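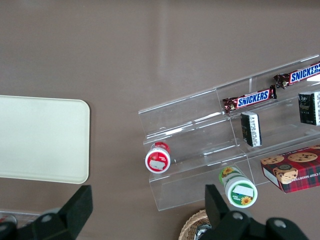
Counter displays, then. Rollwood's corner shop has 40 lines to squeeze in by the till and not much room to do it. The answer was steps — clear acrylic ones, Snickers up on the top tier, little black packets on the one below. Cheap, wipes clean, shows evrything. Bjarnason want 645 for a fitted unit. No thanks.

Sweets went up top in February and stayed there. Small bottles are still a pain, they tip over and roll. A strip of felt might do it — Fament sell it in packs of 2. Trying that next.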